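Equipment Planner / Buyer – Robotics (fixed term, 6 months, could go longer)

Juvura, Pralberg site
Start: November, or sooner if you can

We need someone to take over our equipment plan. Right now it lives in four spreadsheets and one person's inbox. That person is me and I have other work to do.

Who we are: Juvura does household handling work with two-handed robots. Floors, rugs, low furniture, small things dropped where they shouldn't be. Small team, one big room, one smaller room full of boxes. We're growing from 2 stations to 6 over the next budget year and the buying has not kept up.

What you'd be doing

Building the equipment budget for the four new stations. Line by line. Hands, arms, wrist cameras, mounts, chargers, cables, spare finger parts, the lot.
Getting quotes. At least 3 per item where there are 3 suppliers to ask, which for hands there often aren't.
Lease or buy – we've gone back and forth on this since spring. We want numbers, not another meeting.
Working out what spares to hold. We've been ordering fingers one at a time and paying rush shipping on every one of them. Has to stop.
Planning deliveries so we don't get pallets before there's floor to put them on.
Chasing. Lead times, customs forms, invoices, the missing half of an order.
Buying the boring stuff too. Rugs, flooring samples, cheap cabinets, small metal bits. It's a real budget line and it was way over last year becuase we left it out.

You'll work with the station leads, who know what breaks, and with our finance contact at Anghel, who do our books and want purchase requests in by noon on Monday. Late ones wait a week. No exceptions, we've tried.

Must have

Two years or more buying technical equipment. Doesn't have to be robots. Lab gear, machine tools, film equipment, hospital kit, all fine.
Good with spreadsheets. Properly good. You'll inherit mine.
Able to read a spec sheet and ask the supplier an awkward question about it.
OK with phone calls. Some suppliers won't answer email.
Right to work here already, we can't sponsor for this one sorry.

Nice to have

Have bought arms, grippers or hands before and know what the service contract leaves out.
Experience with leasing terms or with reselling used equipment.
Any stock system. We use Bundum for inventory, it's fine, you can learn it in an afternoon.

Don't need: a degree, coding, a cover letter longer than a page.

Hours and pay

Full time, or four days if you'd rather. On site at least 3 days a week, you can't count spares from home. Start time flexible between 7 and 10. Pay depends on experience, range sent to everyone who gets a first call, so you'll see it before you spend any real time on us. Travel to suppliers now and then, paid, train where possible.

What the first weeks look like

Week one – sit with each station, write down everything that's on it and what it cost. Some of it we don't know what it cost.
Then a first draft budget with three versions: bare minimum, sensible, and what the station leads actually asked for. Hands are the largest line in all of them, followed by arms. Floor surfaces and furniture come in well below that but there are a lot of small orders, so plan your time around it.
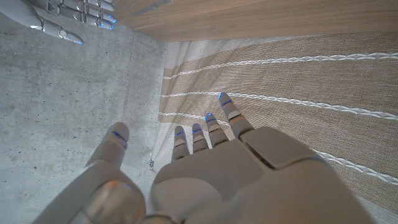 Floor-level work, both hands, where woven rug meets concrete.

After that, supplier shortlist, then orders. We'd like the first two new stations ordered before the end of your third month. The other two depend on what the first round costs and how long delivery takes.

How to apply

Send a CV and half a page on the worst purchase you ever had to sort out. What it was, what went wrong, what you'd do diffrent. No names of employers needed in that part.

Attn: Povilas Ramanauskas, equipment planning, Juvura. Use the apply button on this page, or leave an envelope at the Pralberg front desk, staffed until 4 most days. Put PLANNER in the subject or it goes into the supplier pile.

First call is 30 minutes by phone. Second is on site, half a day, paid, and you get a real quote to pick apart plus a look at the stations. Decision within a week of that.

Agencies – please don't. We read applications as they come in and the ad closes when we find someone.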